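Hurnine open day, August: my notes, typed up fast

Got in at 9:30, half an hour after doors. Parking is the gravel lot behind the Ridow building, follow the cones, don't trust the map on the flyer (it sends you to the loading dock, three of us turned around in there at once). Sign in, sticker badge, paper map. Lanyards ran out early I guess.

For anyone who hasn't followed this: Hurnine fits out small break rooms, clinic kitchens, back rooms for shops, that kind of thing. Tables, counters, shelves, floors. Once a year they open the place up and let you walk through the room setups and bug the staff. I went for the floors mostly. We're redoing our own back room at the shop and I've had tile samples sitting in my trunk since spring.

First stop, the front hall. Coffee, a long talk on drainage I skipped, a wall of door pulls. Door pulls were good. Bought none.

Then the tour. Tariq Mohmand took our group, 29 of us, too many for the hallways but he kept it moving. He talks quick and answers what you ask, even the price questions. A lady up front wanted to know about grout for ten minutes and he let her, which I was glad of in the end because I got two of my own answers out of it:

- Go darker on the grout than you think. Light looks great for a month.
- Seal it before the furniture goes in. He said people skip this all the time and then call him.

Cutting room next. Loud, ear plugs from a bucket. They cut tops to order, and the smallest order they'll take is one, good news for people like me. Standard lead time is 30 days. He wouldn't promise less, and I pushed. Edges get done in the same room at a second station. I liked the plain thin edge way more than the rounded one, which looked like a school cafeteria to me. Rounded costs more too so that was easy.

After that the room setups, the part I came for. You walk from one to the next and it's all one ground floor, no stairs, good if you've got a stroller or a bad knee. They don't rope anything off. You can lean on stuff, open stuff, get down and look under stuff. I did, more than once, my jeans show it.

The one I spent longest in had the beige tile. Glossy. I'd ruled out glossy completely before I came, too slick, too much like a mall. Standing on it changed my mind some. It throws the ceiling lights right back up at you and the whole room feels brighter for it. With a white table on top, it's bright bright. Maybe too bright for a place where people eat lunch with a headache. But I've got one window and it faces a wall, so.
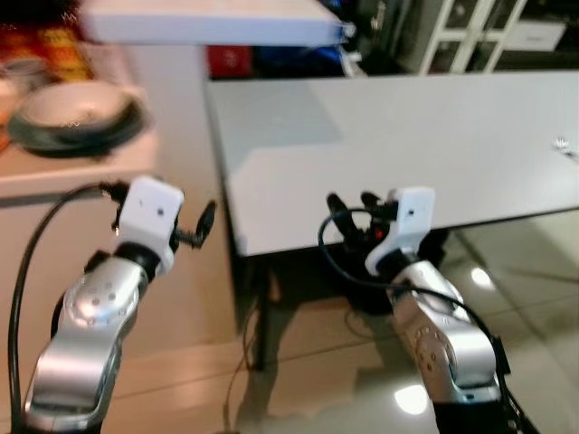
White table, beige tile, counter in the corner with the bowl on it.

The table: rectangular, white on top leaning gray, dark metal leg underneath. Simple. I've been looking at round ones for our room and I think I was wrong, a rectangle goes against a wall and round never does. Top picks up glare pretty bad from certain spots. I asked about a matte version and Tariq said yes, same price, just ask for it on the form because the form defaults to the shiny one. Write that down if you're ordering.

The counter: beige with a pale top, tucked over to one side, white shelf above it. I liked the idea of a counter that goes with the floor and a table that doesn't. My husband says it's all just off-white and I've lost my mind. Quote for a run of counter the length of our back wall came to $970 without the install. Higher than I hoped, lower than the Mirani quote from last winter, and Mirani wanted a deposit before they'd even measure.

Things I'd watch for with that floor. You see everything in it. The cables on the floor showed up twice, once real and once in the tile. In our room we have the register charger, the fan, the label printer, all on one outlet, and I can picture that mess doubled. So now I'm pricing an outlet closer to the table before I price anything else. Add it to the list. The list is long.

Also asked about chairs scraping. Felt pads, replace them more often than you want to. Fine.

Lunch was sandwiches in the front hall, free, decent, gone by 12:15. The Urkuleck people had a table by the exit with shelf brackets and little sample squares of laminate and I took a handful, now those are in the trunk too. Their brackets are heavier than they look. Guy there knew his stuff about hanging shelves on old plaster, said find the studs or don't bother, and drew me a sketch on the back of a price list. I've already lost it. If you went and you have the same price list can you send me a picture of it.

Stuff I missed: the 2 pm session on small sinks, wich people said was the best of the day. Had to get back and open the shop. Somebody please tell me what they said about the shallow ones.

Other bits, no order:

Bathrooms are past the cutting room, left side, the sign is tiny.

Bring a tape measure. They lend you one but you have to give it back at the door and there was a line.

Wear closed shoes for the cutting room, they do check. One man got sent back to his car.

If you want a quote on the spot bring your room measurements in inches. I had mine in feet and half remembered and it took forever.

Order forms are due back by the end of the month if you want the open day price. Mine's half filled in on the kitchen table. Leaning matte top, thin edge, beige tile, still going back and forth on the grout. Will post again when I pick a color.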